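Home | Lists | Archive | Search

6 November 2023 - posted by the list member at Stesumcombe
5 replies, 42 views

> Has anyone tried the Claeys hand-held gripper kit? Unside quotes us 600 a month, setup included.

We're trialing it now. The grip is good, the fingertips are soft, and the manual was apparently written by someone who had heard of the kit. Mulance wanted 200 less, but support is extra - so is the charger.

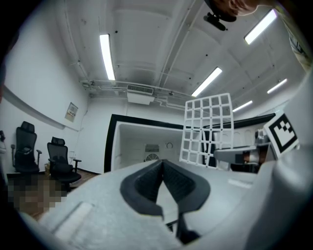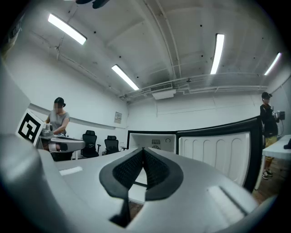

Ask Unside for the January price list before you sign. Ours came with a training day on it that we never ordered, and getting it off took five emails.

Shares: 0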